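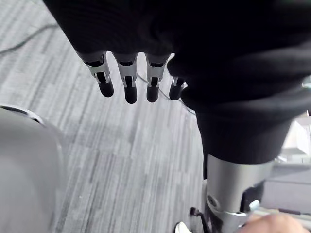 The hand in its black knit sleeve, fingers down, over the streaky carpet on the second floor.

Notes from the second floor: six weeks with the hand

By Liv Boström, Returns and Repairs

When management announced that Returns and Repairs in Buretbridge would be getting a robotic hand, the mood on our floor was mixed. Half of us assumed we would be out of a job by November. The other half assumed the thing would be in a box by November. It is now November, we are all still employed, and the box has been flattened and is being used to keep the back door open.

For those of you downstairs who know us only as the people who take the good parking spots, a quick refresher. Ellent leases hearing-test headsets to clinics, and when the headsets come back they come to us. Each one has to be picked out of its tray, turned over, pressed in four places, listened to, wiped and put in one of three bins. We had 362 of them waiting in September. It is work that requires patience and a decent chair, and until this year the company had only ever budgeted for the patience.

The hand does the picking, turning and pressing. It came through Kontogiannis, the integrator, whose people spent most of a week up here in their socks for reasons they never shared. They left us a laminated card with 16 steps for starting the system in the morning. We have got it down to nine, and two of those are Bayu Krishnan saying good morning to it.

The sleeve gets the most questions. It's a black ribbed knit and it makes the whole arrangement look like someone's uncle reaching for his glasses. The practical purpose is to keep lint and stray threads out of the joints, and it gets washed like anything else. We were issued two. One went through the laundry service with the lab coats in the second week and came back sized for a toddler, so for now we have one, and the hand takes Thursday-style naps whenever it's in the dryer. (I have been told to stop calling them naps in the shift log. The correct term is "planned unavailability.")

What has changed for the people? Less than the slide deck said and more than I expected.

The pressing is gone, and I don't miss it. If you have never pushed on small plastic housings for a full shift, I can only say that your thumb starts to have opinions. Three of us used to go home with wrist braces on. Now one of us does, and hers is from tennis.

The listening stayed with us. The hand can tell that a housing flexes too much, but it can't tell that a left earpiece sounds like it's been dropped in soup, and it turns out clinics care a great deal about soup. So we listen, all day, with the hand passing us headsets at a steady pace that does not slow down after lunch. That last part took some getting used to. In the first week we had a little pile-up every afternoon. Bayu finally found the setting for pace, which was on page 50 of the manual under "Seasonal Adjustments," and we now have a post-lunch speed that everyone agrees is humane.

Then there is the new work, which was not on anyone's slide. Somebody has to check the fingertips for wear. Somebody has to keep chairs off the cables. Somebody has to write down every time the hand sets a headset down, picks it up again and sets it down in the same spot, which it does when it isn't sure, and which I find more relatable than anything else about it. All of this now has a name, "cell attendant," and as of this month it has a pay grade too. It took four meetings and one fairly pointed email to get the pay grade. I'd like to thank everybody who replied all.

We also lost something, and I'd rather say so here than have it said for me. The old bench was a long one and we sat across from each other. We talked. People learned the job by listening to Bayu complain about it. The new layout has us side by side, facing the hand, like passengers. New starters get their training from a tablet, and the tablet has never once complained about anything. We've asked for the old bench to come back for the listening stations, and facilities has said it will look into where the bench went. If you are on the first floor and you have recently come into a very long bench, we would like a word.

On the numbers, since they will be in the quarterly report anyway: in October we cleared 536 headsets, our best month since I started, and the September backlog is gone. Please do not read that as the hand cleared 536 headsets. It handed them to us, politely, one at a time.

A few practical items. The floor around the hand is marked off with yellow tape, and the tape means you, even if you're only cutting through to the good coffee machine. Visitors are welcome between 2 and 3 in the afternoon, when the pace is at its gentlest. Please don't shake it. Two people from Sales have tried, and both times it stopped and waited for a reset, and both times the reset was me.

Anyone interested in training as a cell attendant should talk to Bayu before the Grelano contract starts, because that will bring in a second type of headset and we'll need two more people who can tell a good one from a bad one by ear. No experience with robots required. Experience with laundry would be a plus.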